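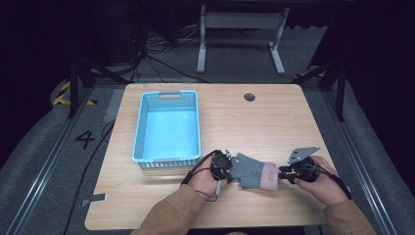 What should you check before you pick up a hand-held gripper and start a session? The cable first, then the fingers and their cover, then the table in front of you, in that order, and you write it down before you touch anything else.

29 May 2022

So that's the question and answer that now sits at the top of our rules sheet, and I wrote it, and I'm a bit proud of it! It took most of the afternoon and two mugs of tea gone cold. The old version ran to three pages and began with a paragraph on who was allowed to edit the document. I ask you. By the time you got to the part about cables you'd forgotten why you'd sat down.

I've been at Jaltside long enough now to have seen the rules grow like ivy. Somebody snags a lead, so there's a rule. Somebody puts their tea down on a bench (me, September, I've owned up to it), so there's a rule about tea. All fair enough on its own, but then they pile up and people stop reading. Fitano sent over their version for us to look at and it's worse than ours, 11 sections and an appendix on storage boxes. I did pinch their line about sleeves, though. "Cuffs clear of moving parts before power." Short and sensible, and I'd never thought to put it in.

The bit I got stuck on was finger covers. We've always had it down as "inspect regularly", and what on earth does regularly mean? I look at mine every time, because I'm fussy, but I know fine well that others go a week. A knitted cover can look all right from the top and be thin as tissue on the gripping side. So I went back through the log and had a proper think. We've got 880 entries from the spring and only 771 of them have the cover box filled in either way. The rest are just blank. I was cross for about five minutes and then remembered that the box is on the second page, under the signature, where any normal person has already stopped. It's going on the first page now, above the signature, and you can't hand the sheet in without it.

New wording, for my own memory:

Turn the fingers over and look at the inside of the cover. If you can see through the knit anywhere, change it. If you're not sure, change it.

I like the last bit. It'll cost us some covers. Espinoza (the project, the big picking one) has a budget for 3000 of them so I don't think anyone can moan.

Then cables. I wanted "no cable on the floor, ever" and got talked down from it, and I suppose that's right, you can't run this sort of kit without something trailing somewhere. What we settled on is that a cable on the floor has to lie flat and mustn't cross where you put your feet while you're holding the gripper. And you walk the run once before you start, which sounds daft until you've stepped back with both hands full and felt something roll under your heel. I've done that. My ankle still has opinions on the stairs.

Also both hands! I had it as "should" and changed it to "must", then changed it back, then to "must" again. One-handed carrying is how the thing at Zuvallow got bent. Both hands on, one on each end, any time it's off the rest, and you don't pass it to another person, you put it down and they pick it up. I feel quite strongly about that and I'm ready to be boring on the subject at the meeting.

Baskets and bins are staying as they were. Start with an empty one, look inside it before you say it's empty, and don't push it right to the edge of the table. I thought about adding something on which way round it should face, and then thought no, that's exactly how we ended up with three pages.

Still not happy with the tape section. We say "keep behind the tape" and then half the jobs need you in front of it. What we mean is that anyone who isn't working the job keeps behind it, so why don't we write that? I've put a pencil note in the margin and I'll sort it in the morning when my head's clearer.

It all fits on one side of paper now, if you don't mind small print. I read it aloud in the kitchen to see if any sentence made me run out of breath and there was one, about spare batteries, so I cut it in two. Then I made beans on toast and watched the rain come in over the allotments.

Must remember to take the laminating sleeves in, they're on the hall table under the post. And order more pencils.

Last updated: the same evening, after tea

Contact me | © the author, all entries | Back to top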